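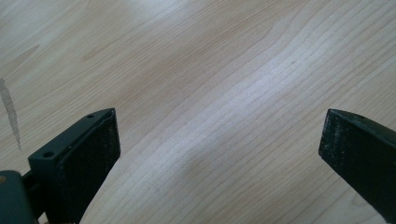

Fingers wide open over the table, pads on both sides

Pad slip on the handheld gripper, anyone else?

kanyarat_k
Hi all, long time reader, second post. I have a handheld gripper built from the Skeledex plans and I'm losing my mind over the pads. I've been recording pick and place demos with it since February, and last week the log passed 2,889 grabs. Somewhere after the first 2,000 it started dropping stuff. Not right away either! It closes, it lifts, everything looks great, and then the part slides down and lands on the table. Last night it was a steel bearing housing that missed my foot by an inch, which is when I decided to quit ignoring it.

If you look at the right pad it's all pale specks and scuffs. The left one has some flecks too but it looks a lot better to me. Am I looking at a worn pad or is something else going on? I've wiped them with alcohol and got maybe a day of good grip out of it.
- Kanyarat Khamphan

pringle_bot
Worn pad. I change mine every 200 grabs on smooth metal and I don't even look at them first. You went more than ten times that, no wonder it's dropping things.

jaehoon_cho
Every 200?? What are you picking up, sandpaper? I run the Estar pads on mine and they go way past that. I'm not saying these are fine, but I wouldn't blame the rubber before checking the alignment. If one finger toes in a little, only the edge of the pad touches and it chews that side up first. Mine did this and I went through a whole bag of pads before I caught it.

Close it slowly on a strip of paper and try to pull the paper out at the top, the middle and the bottom. If it slides free at one end, there's your problem.

pringle_bot
Can't tell alignment from a photo with the thing wide open, Jae-hoon.

jaehoon_cho
Right, which is why I said use paper.

kanyarat_k
OK did the paper thing. Tight at the bottom, and it pulls right out at the top! Same result 3 times in a row. So the pads aren't meeting flat. I also put a wrench on the screws in the left mounting plate and one of them turned way too easily. No idea how long it's been like that. Ugh.

wasness_shop
Stop using it on anything heavy until that's sorted, please. A dropped housing is one thing, but we had a finger come off completely on one of ours at Wasness because a plate screw backed out, and it flew. Safety glasses, and pick over a mat. I'd put low strength threadlocker on both screws too.

pringle_bot
Agree on the glasses. I don't love threadlocker on a printed plate though, some of it makes plastic brittle. Check what yours is made of first. I use a nylon patch screw and it has never moved on me.

wasness_shop
Fair, ours are aluminum so I've never had to think about it. Go with the patch screw if it's plastic.

jaehoon_cho
And change both pads together once it's straight. If you put one fresh pad against one old one you'll be chasing a new problem next week.

pringle_bot
So we're changing the pads after all :)

jaehoon_cho
After the screw. AFTER.

kanyarat_k
Mine's printed, so patch screws are ordered, and a pair of new pads with them. For now I tightened what's there and tried the paper again, and it holds at the top, not as hard as the bottom but it holds. I'm sticking to foam blocks until the parts come.

One more question while I have you. Would you throw out the demos from the slipping period? There are a lot of them, and in plenty the grab was fine, it's only the lift that went bad.

wasness_shop
I'd keep them in a separate folder and tag the drops. You might want them later for teaching it what a slip looks like.

jaehoon_cho
I'd toss anything after the first drop. You don't know how crooked the fingers were by then.

kanyarat_k
Separate folder for now, I can't bring myself to delete that many evenings. Will post again when the screws get here.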